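Notebook, prop kitchen bench
Dec 30, 2021
Driststead workshop

Quiet day in the building, so I used it to get the cooking table sorted before the January bookings. Plan was to look at the steamer and the big pot, decide what stays on the table, and write up the cleaning so we all do it the same way. Heating is on low over the break and the bench end is cold. Wear a jumper.
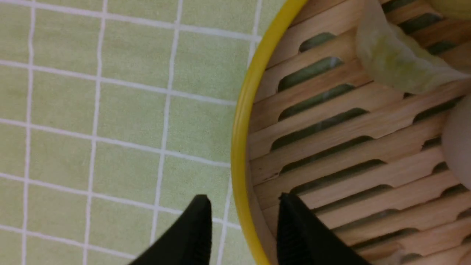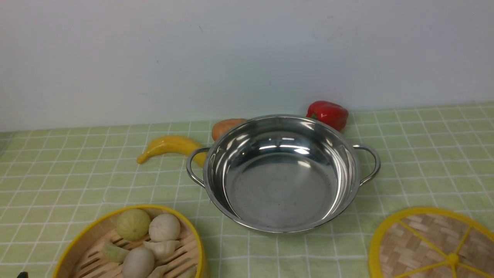 Bamboo steamer, and the stainless pot with some of the produce.

Steamer

This is the one from the Gemurard order. Yellow rim, pale inner wall, slatted floor with the long round-ended slots. I like it better than the old all-plain one because the rim shows up well on the green. The slots are what hold the dirt. Rice starch gets down into them and sets like glue, and whoever cleaned the old one last winter went at it with a knife, which is how we lost two slats.

What I did today:
Brushed along the slats with the soft nail brush, dry first.
Wiped the wall and rim with a damp cloth, no soap. The bamboo takes up the smell of the detergent and keeps it for weeks.
Pushed a wooden skewer through the slots from the top, then flipped it and did the same from underneath.
Stood it on its side on the rack, not flat.

Please don't put it in the dishwasher. Please don't put it away in the plastic tub with the lid on either. The old one grew grey fuzz in there.

I also want to start cutting a round of baking paper for the floor whenever we use sticky food. The 200-sheet box from Verbruggen is on the shelf over the sink. The sheets are square and have to be trimmed.

Pot

Wide, fairly shallow, a looped handle on each side. Good pot. The handles are smooth rod and easy to get fingers through even with the thick mitts on, and there's no lid to keep track of on the table. If anybody finds a lid that fits, tell me before you put it with the pot, as I would sooner keep it in the cupboard.

A few tiny dark specks on the bottom. I don't know yet whether they are crumbs or marks in the metal. Next step is warm water and baking soda, leave it 15 minutes, then a soft cloth. If they are still there after that I will leave them alone. No steel wool on the inside. The wall has a mirror finish and the bottom is more brushed, and one go with the scourer would ruin the wall for good.

Measured it after lunch: 39 cm across counting the handles. It will go on the second shelf if the colander moves up.

Cloth and produce

Keeping the light green check for now. The colour works well with the red pepper and the banana, and it wipes down. It does shift when you drag anything heavy across it, so lift the pot. I tried clips on the table edge earlier in December and they caught on sleeves. Tostimano sell a non-slip underlay for 44 dollars, which seems like a lot for a piece of rubber mesh. Will try an offcut of the stuff from the tool drawers first.

Produce goes behind the pot, near the wall, when it isn't being used. Pepper on the right, banana on the left. Check everything at the start of each day and compost what has gone soft. Nothing from the table goes in the lunch fridge, we had that mix-up once already.

To do

Baking soda on the pot.
Find the offcut and cut it to the size of the table, a bit under on every side.
Move the colander.
Trim a stack of paper rounds for the steamer and keep them in a flat envelope.
Look through the old steamer for parts. The ring might be worth saving, the floor is firewood.
Order a second soft brush so the one from the sink stops wandering off.

Added later: found the offcut behind the vise. It's too narrow by a hand's width, so it will need a second strip down the wall side. Left it rolled up under the table with the tape.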